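Note: the file `recipes_old.csv` is kept only for people who already use it. Please take `recipes.csv` for all new work.

# Balgate Steamed Food Notes

This repository contains 1433 short recipe notes about food cooked with steam at home: filled and plain buns, dumplings, puddings, fish, vegetables and a few breads. The notes were written by members of the cooking circles in Balgate and Ekness. I typed them from paper cards and put them in one table, so that it is possible to search and compare them.

Each note is one row. The same dish can be there many times, when different households make it in a different way. I did not join such rows together. Plain steamed buns are the largest group, and they are also the group with the most disagreement, mainly on resting time and on the amount of sugar.

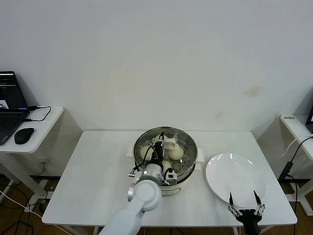 ## Files

- `recipes.csv`: the main table, UTF-8, comma separated
- `units.csv`: the list of household measures and their weight in grams
- `words.csv`: local names of dishes and ingredients, with an English translation
- `recipes_old.csv`: the first version, with 50 rows fewer and without the column `rest_min`

## Columns in recipes.csv

| Column | Meaning |
|---|---|
| `id` | number of the note, never used again after a deletion |
| `circle` | `balgate` or `ekness` |
| `dish` | name of the dish as written on the card |
| `group` | bun, dumpling, pudding, fish, vegetable, bread |
| `flour_g` | flour in grams, empty if there is none |
| `liquid_g` | water or milk in grams |
| `rest_min` | resting time of the dough in minutes |
| `steam_min` | steaming time in minutes |
| `text` | the full note |

An empty cell means that the card does not say it. A zero means that the card says zero. Please do not mix these two, because for `rest_min` the difference is important.

## How the times were read

Many cards give the steaming time from the moment when the water boils, and others from the moment when the cook switches on the steamer. When the card was clear, I changed the time to the first kind. When it was not clear, I kept the number and wrote `?` at the end of `text`. 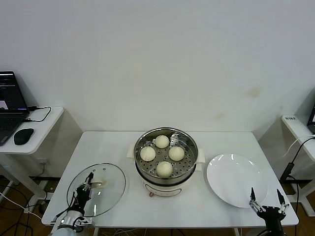 Resting time under the closed lid, after the heat is off, is not included in `steam_min`. It stays only in the text. I hope to add a separate column for it in May, but first I must read again all the bun notes.

## Known problems

- 52 cards have water damage, and for these the amounts are partly my guess. They are marked `[damaged]`.
- "Cup" in Ekness is smaller than "cup" in Balgate. Use `units.csv`.
- 4 fish recipes have no steaming time at all, only "until done".
- The spelling of dish names is not made equal.

## Permission and contact

The text may be used and changed freely, also in printed books, if you name the two circles. Corrections are welcome as an issue. Please write the `id` in the title and quote the old value and the new value.

Last change of the table: 27 April 2019.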